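The kitchen in Rirkbridge is small, but I like to cook in it very much. On this page I collect pictures of the corner with the stove. The page is from 4/14/25 and I will add more later.

## The wall by the stove
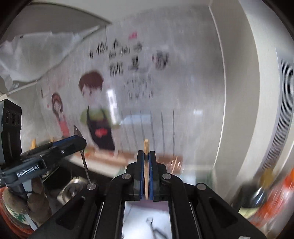 The man in the green shirt and black apron - my favorite part of the decoration. A slender wooden stick stands up in front.

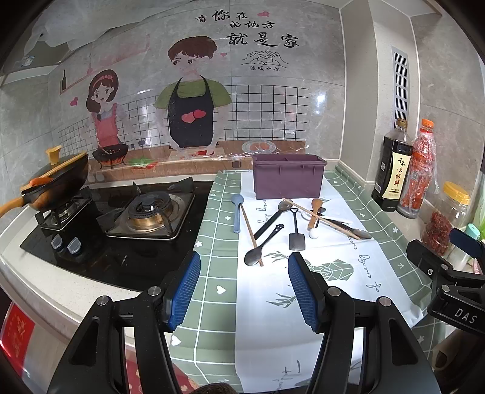
The stove side, with the wok on the left burner and the checked tablecloth on the right. The big letters on the wall say "有你在的地方就是家", in English "where you are is home".

## Next pictures

The other side of the kitchen will come in November, when the new shelves from Kurnthorpe are up. I ordered three of them, and also 8 hooks for the cups - I hope they all fit.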